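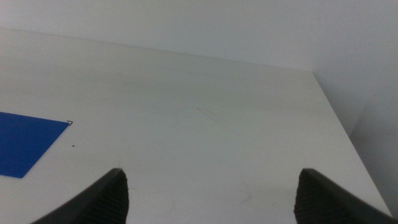

Figura 3. Mesa de tablero blanco junto a una pared clara.

4. Las capas y el problema del cierre

4.1. De dónde sale esta parte

Llevo media vida yendo a partidas de rol en vivo y la otra media discutiendo con gente que compra capas por internet, así que confieso que esta sección es la que más ganas tenía de escribir. Mientras que en la sección anterior hablé de cómo las tiendas nombran los tejidos (y del lío monumental entre «lana», «mezcla de lana» y «tacto lana»), ahora me meto con algo más pequeño y bastante más doloroso: el cierre. Quiero decir la fíbula, el broche de presión, el cordón, el corchete doble, lo que sea que impide que la capa acabe en el barro cuando echas a correr.

El material es el mismo corpus de reseñas de las secciones 2 y 3, es decir, 2.114 textos escritos por compradores de tres tiendas especializadas en vestuario histórico y fantástico: Dreteo, Başaran y Flirnis. De esas reseñas me quedé con las que mencionan de forma explícita el cierre de la prenda, y salieron 738. A mí me pareció muchísimo. Cuando diseñé el estudio daba por hecho que la gente hablaría del color, del precio y del envío, y que el broche aparecería de refilón. Pues no tanto.

Para la codificación usé las mismas categorías que presenté en la sección 2, con un añadido que explico enseguida, y Oğuzhan Gündoğdu recodificó por su cuenta una muestra de 100 reseñas sin ver mis etiquetas. Discutimos los desacuerdos por videollamada, casi siempre a última hora de la tarde, y alguna vez cambié de opinión yo y alguna vez cambió él. El caso más peleado fue el de una compradora que escribía «el broche bien, pero la capa se va»: yo lo había puesto como valoración positiva del cierre y Oğuzhan como negativa. Tenía razón él, creo. Si la capa se va, el broche no está bien, por muy bonito que sea.

4.2. El cierre que se ve y el cierre que se lleva

El añadido del que hablaba es este. Al principio tenía una sola categoría, «cierre», y a las pocas tardes de trabajo me di cuenta de que mezclaba dos cosas distintas. Por un lado está el cierre como adorno: la cabeza de lobo, el nudo trenzado, la pieza envejecida que da el pego en la foto de grupo. Por otro está el cierre como punto de carga, o sea, lo que sujeta el peso de una capa de paño grueso durante un fin de semana entero. Los compradores separan las dos cosas con toda naturalidad, incluso dentro de la misma frase, y las fichas de producto casi nunca lo hacen.

Un ejemplo de ficha, resumido con mis palabras: se nos habla de un broche digno de un señor de la guerra, forjado para resistir el invierno del norte, y luego no hay ni una línea sobre cómo va cosido. ¿A la tela directamente? ¿A una pieza de refuerzo? ¿Con remache? El texto de tienda de este mundillo tiene una querencia enorme por la segunda persona heroica (vístete, guerrero, parte hacia la batalla), y me encanta, lo digo sin ironía, yo he comprado cosas por un párrafo de esos. Pero el párrafo heroico ocupa el sitio donde podría ir el dato, y el comprador lo echa de menos cuando ya tiene la capa en casa.

En las reseñas, en cambio, el vocabulario es de taller. Se habla de que la tela «hace bolsa», de que el cordón «muerde» el cuello, de que el peso «tira hacia atrás». Esta última expresión aparece en las tres tiendas y con muy poca variación, cosa que me llamó la atención porque no parece que los compradores se lean entre ellos. Supongo que es sencillamente la manera en que un cuerpo nota una capa mal equilibrada: te tira hacia atrás, te ahorca un poco, te pasas la tarde recolocándola.
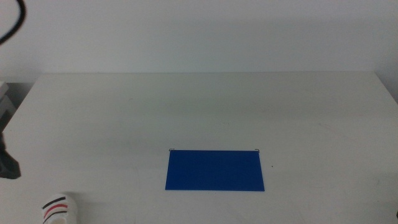 Volviendo a las categorías, separé entonces «cierre ornamental» y «cierre de carga» y recodifiqué todo desde el principio, con la paciencia que eso exige. Para gestionar las etiquetas usamos Pika, una herramienta de anotación que ya conocíamos y que tiene sus manías (si cierras la ventana sin guardar, adiós), aunque para un corpus de este tamaño va de sobra. Las reseñas que hablaban de las dos cosas llevaron las dos etiquetas. No forcé la elección en ningún caso, y eso es una diferencia con el primer pase que conviene tener presente al comparar esta sección con la anterior.

4.3. Tres tiendas, tres maneras de atarse una capa

Dreteo trabaja sobre todo con fíbulas sueltas, que se venden aparte o vienen en una bolsita con la prenda. Sus compradores tienden a escribir reseñas largas y un poco docentes, explicándole al siguiente dónde pinchar la fíbula y cuánta tela coger. Hay quien recomienda llevarla al hombro derecho y dejar libre el brazo de la espada, y hay quien contesta que eso depende de si eres zurdo, y de ahí arranca una conversación que da gusto leer. La queja principal es el agujero: una aguja gruesa en un paño flojo lo va abriendo con el uso.

Başaran cose sus broches de fábrica, en pareja y con cadena. Aquí la queja cambia de sitio y pasa a la costura. El broche aguanta, la cadena aguanta, y lo que cede es el hilo. Varias personas cuentan que lo descosieron nada más recibirlo y lo volvieron a poner con hilo encerado y un trocito de cuero por detrás, y lo cuentan sin enfado, como quien explica que a unas botas nuevas hay que cambiarles los cordones. Me interesa mucho esta actitud. El comprador de este tipo de prendas asume que una parte del trabajo le toca a él, y valora la capa según lo fácil que le resulte arreglarla.

Flirnis, por último, apuesta por el cordón pasado por ojales. Es la opción más barata y la que menos adjetivos recibe en la ficha, pobrecita. En las reseñas, sin embargo, gusta bastante, sobre todo a quienes llevan la capa encima de una gambesón o de una coraza y necesitan abrirla más o menos según lo que haya debajo. También la prefieren los padres y madres que compran para críos, por la talla. Lo que no gusta es el nudo, que se aprieta con la humedad y a medianoche, con los dedos fríos, no hay quien lo deshaga.

4.4. Algunas pegas a lo que acabo de contar

Las reseñas las escribe quien quiere, y quien escribe sobre el cierre de una capa suele ser alguien que la ha usado mucho o alguien a quien se le ha roto. Me falta toda la gente que se la puso una noche en una boda temática y la guardó en el armario tan contenta. Tampoco sé cuánto pesaba cada prenda, porque las tiendas no siempre lo indican y los modelos cambian de tejido de una temporada a otra manteniendo el nombre. En noviembre, sin ir más lejos, Başaran rehízo buena parte de sus fichas, y las reseñas antiguas siguen colgando de un producto que quizá ya no sea el mismo.

Otra pega, esta mía: yo uso fíbula. La he usado siempre y me cuesta leer sin sonreír a quien defiende el cordón. Oğuzhan, que es de cordón, me señaló un par de etiquetas en las que se me notaba, y las revisamos juntos. Por eso en los fragmentos que comento en el apartado siguiente he procurado que hable primero el comprador, con su ortografía y sus puntos suspensivos, y que mis comentarios vayan detrás.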